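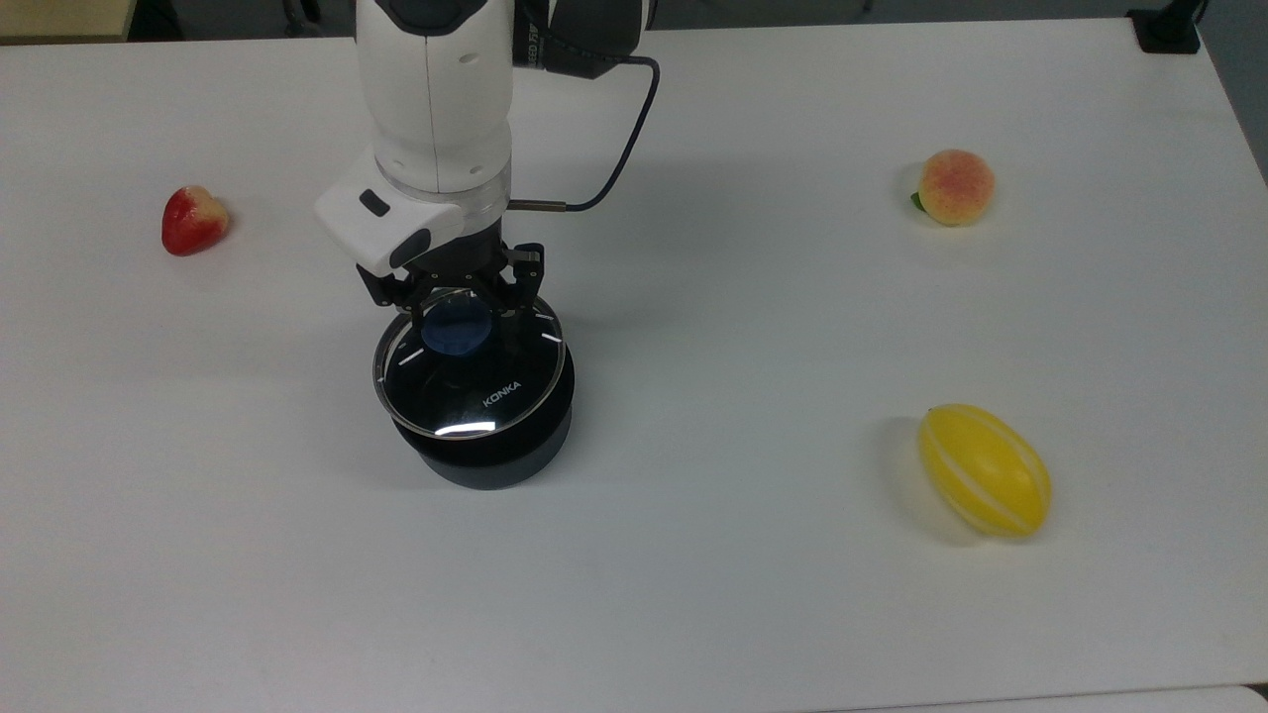 A machine that can hold a lid still can't be said to cook, a shop owner in Ullivach objected when the first edition of this book came out, and the objection is a fair place to start Chapter 6. Her point was that people hear "the robot can do it" and picture the whole chore.

Chores are long. Putting away groceries means finding each item, choosing a grip, lifting, carrying, and setting down without bruising anything. A strawberry and a melon need different grips. A round container with a smooth side and a clear lid needs another, and clear plastic is hard for many vision systems to locate.

The Plakov kitchen study, used throughout this chapter, broke one small tidying job into 14 steps. A person doing the job would name two or three. The arm in the study managed 12 of them without help. The other two were enough to keep a worker standing beside it.

In this chapter you will learn to:

divide a chore into steps that can be tested
tell a grasping error from a planning error
read a trial log, using the 306 trials in the Cropper table
judge a claim that a chore has been "solved"

Section 6.1 begins with grasping. Readers who completed the Grukach exercise in Chapter 5 should keep their notes at hand.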